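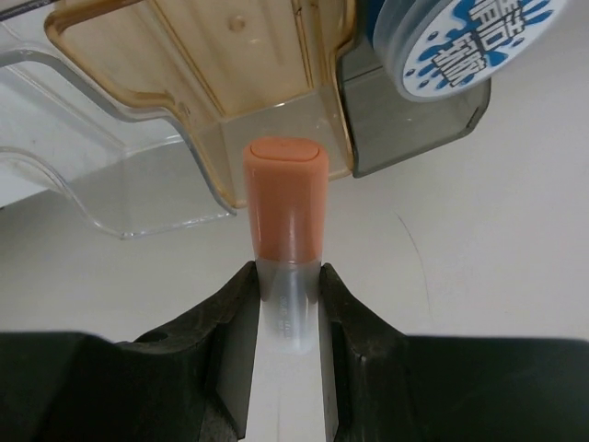
My neighbors have stopped knocking on the wall, and I play twice as much as I did on the old upright, one customer wrote to us in February, and we have been smiling about it ever since.

Clellora Home Piano
by Womar

We've sold pianos in Cernstead for a good long while, and the Clellora is the one we find ourselves steering people toward when they want to play old songs at home of an evening, with the window open and perhaps somebody humming along in the kitchen. It has a full-size keyboard with weighted keys, heavier at the bottom and lighter at the top, and a warm, slightly woody tone that suits ballads and folk tunes very nicely. If you mostly play fast, bright pop you may prefer something a bit sharper, and we'd be happy to let you try a few side by side.

There are eight voices in all. Most people settle on the first grand piano and stay there (we do too!), but the soft organ is lovely for hymns and anthems, and the electric piano is good fun at parties. Two headphone sockets sit under the left side of the keyboard, so a teacher and a pupil can both listen in.

Recording is simple. Press the red button, play, and press it again. The memory holds over 500 minutes, and you can copy a song to your computer with the cable in the box if you'd like to send it to family or post it online.

What comes in the box
Piano, stand, and three pedals
Music rest
Power adapter
Computer cable
Printed songbook with 30 easy arrangements

The bench is sold separately. Please measure your stairs before ordering, as the main carton is long and doesn't bend around corners.

Delivery and setup in Cernstead are free from Chowdary Pianos. Farther out, call the shop and we'll work out a price with you.

Page updated 17/03/2021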